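Wednesday at the Kilitz open day

I took the afternoon off on Wednesday and drove over to Rornlow for the open day at Kilitz. They build control software for two-armed household robots, and most of what they had to show was in simulation. There were 48 places on the 4 o'clock session and I got one of the last.

The demo ran on a big screen in the back room. The robot works in a simulated apartment, and you watch from its own point of view, with the arms coming in from either side. The job was clearing up along the kitchen counter. They have 156 practice tasks set up so far and we saw two of them. 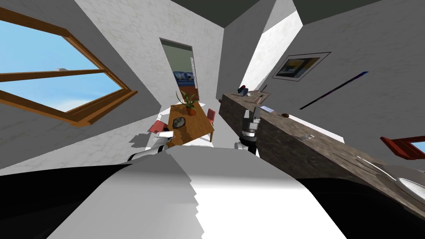

A woman in the row behind me said she would want to see it in a real kitchen before she believed any of it, and asked how much of the training carries over. The presenter said that varies a lot from task to task, and that thin, flat things are the hardest.

After that they switched to the wrist view. I liked this part better. It's a strange way to look at a room, with the two fingers always in front of you and the walls at odd angles. 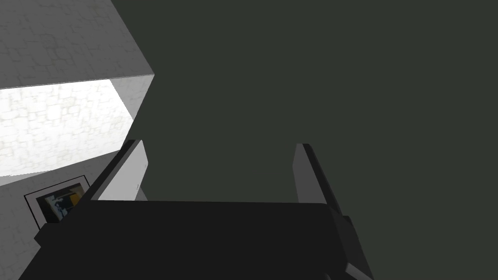 The second half was a talk on the Khoury planner, the part that decides which arm goes first. I followed maybe half of it. Coffee was in the lobby afterward. Serham has its own open day in November and I've signed up for that too.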